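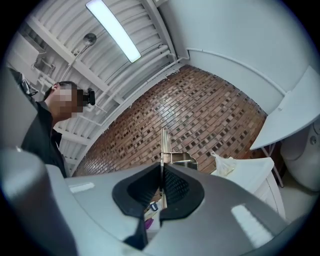 Fluorescent fixture in a ceiling of white ribbed panels.

Product review: Indano 1604 replacement tube
Plollstead Facilities Office, October 2020

The Indano 1604 is an LED tube sold as a direct replacement for fluorescent tubes in existing ceiling fixtures. The Facilities Office fitted it to 43 fixtures in the Antoniuk building in August and has assessed it for wider use in workrooms, corridors and storage areas.

Installation
The tube is supplied in two versions. One operates on the existing ballast and the other requires the ballast to be bypassed by a licensed electrician. The office purchased the second version. Wiring diagrams are printed on a folded sheet inside each carton, in type too small to be read comfortably from a ladder, and a larger copy had to be requested from the distributor, Tritham. The end caps rotate and lock with a firm click. Three tubes were returned with loose caps and were replaced without charge, although the return form had to be submitted twice.

Light quality
Colour is neutral and consistent from one tube to the next. Staff working at benches reported less glare on laminated documents than under the previous tubes. The light is more directional, and the upper portions of the walls in the long corridor are noticeably darker. Where fixtures are widely spaced, additional units may be needed. No flicker was observed by staff. The tube is not dimmable, and the carton does not state this clearly.

Noise and interference
The bypassed fixtures are silent. A slight buzz was recorded on one portable radio in the mail room and ceased when the radio was moved to another shelf.

Labelling
Every converted fixture must carry a label warning that a fluorescent tube is no longer to be installed in it. Labels are included, but the adhesive is poor on painted metal. The office now uses its own.

Assessment
The 1604 is recommended for workrooms and storage areas. It is not recommended for the meeting rooms, where dimming is required. Departments wishing to order should specify the bypass version in writing and allow 3 weeks for delivery.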